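Home | Issues | Articles | Authors | Search

3.2 Working with folded clothes

We built both arms on Saturdays, in the back half of the Prosser workshop, and a good deal of what follows was shaped by having to share a bench with everybody else's projects. The first arm, which we call Valis, carries a small camera at the wrist. Elis Harries had wanted to begin with towels, and for a while we did, but Kerttu Juntunen argued — rightly, I think — that shirts with collars would teach us more, and so from October onwards we worked mostly with those.
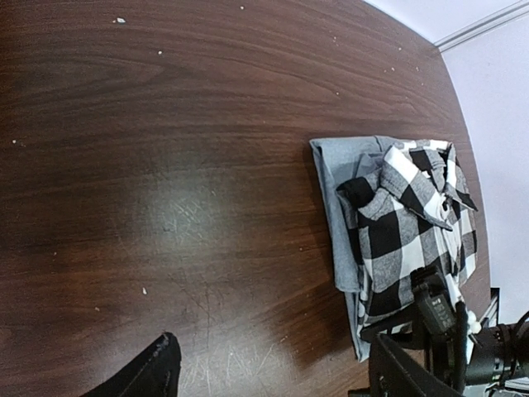 Figure 3. Wrist camera view of a checkered shirt stacked with a plain grey garment on the tabletop.

Dark wood turned out to be a harder background than we had hoped for. Black squares in a shirt sit very close in tone to the grain, and a shadow beside a fold can easily be taken for part of the cloth, so we labelled the outer edges of each stack by hand. It was slow and rather companionable work, done over many pots of tea, and in the end it gave us 553 labelled views. We kept the scratches and specks on the table as they were, and let the fingers stay in view as well — a home robot will have to put up with both.

12 shares | 3 comments

Related articles
Gokow: a low-cost gripper for shared workshops
Printed fingers and soft fabrics
Notes on the Clolent joint controller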